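Cleaning up between runs with grain: what's the rule?

Annelore Rieger
We have two arms sharing one table and a scooping task. Our site rules say "clear spills promptly" and nothing else. Can I reach in with a brush while the arms are paused?

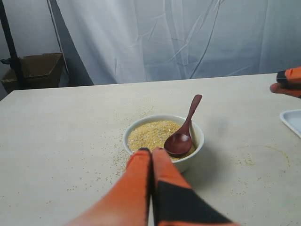 Faustino Bautista
No. Pause isn't a safe state. Stop both arms, isolate them, then brush. Ours at Jedlow also says to log any cleanup over 2 minutes. Check the finger joints for grit before you restart, and write down who reset it.

Tiburcio Palacios
Same as above. We use a handheld vac, works OK. Don't blow it off with compressed air.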